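Laizer appointed UK distributor for Jekau surface grinding machines

Laizer, the machine tool supplier, has been appointed distributor for the Jekau range of surface and profile grinding machines. The agreement covers sales, installation, spare parts and service, and takes effect in July.

The Jekau range consists of 5 models, all built on a one-piece cast iron bed with a double-V guideway on the longitudinal axis. Table travel on the smallest model is 330 mm. The larger machines are supplied with a permanent magnetic chuck as standard, and an electromagnetic chuck with demagnetising controller can be specified at the time of order.

All models use a cartridge spindle running in preloaded angular contact bearings. Wheel dressing is carried out from a table-mounted diamond or, on the two CNC models, from an overhead dresser with automatic compensation. The control stores up to 142 grinding cycles and can be programmed at the machine or off-line.

"Most of our customers already run wire and sinker machines and have been sending their grinding out," said Kobina Bawa, technical sales manager at Laizer. "The Jekau machines fit into a small toolroom and hold size over a long shift. We have had one on test in our own workshop, grinding hardened punch blanks, and the results were good enough for us to take on the whole range."

Laizer will hold a stock of wheels, flanges, balancing arbors and filter media, together with spindle cartridges on an exchange basis. Coolant systems for the range are made by Musia and are available with either paper band or magnetic separation – the two units share the same pump and tank connections, so a machine can be changed from one to the other on site.

Existing owners of Jekau machines bought through other channels can register with Laizer for service cover. The serial number, found on the plate at the rear of the column, will be required. Machines fitted with the earlier Jerent control can also be covered, although replacement display units are now supplied to order only.

Demonstrations can be arranged at the Laizer showroom, where a Jekau 333 is installed under power. Customers are asked to send component drawings and material details in advance.

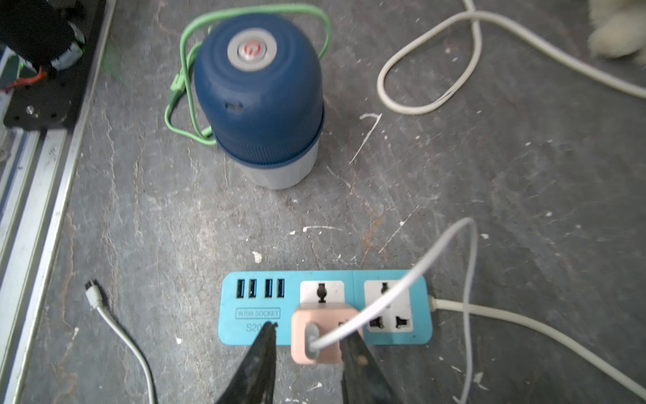

Quotations are issued with a machine layout drawing, a foundation plan and a list of electrical and compressed air requirements. Operator training is given at the customer's premises after installation and is included in the price of the CNC models.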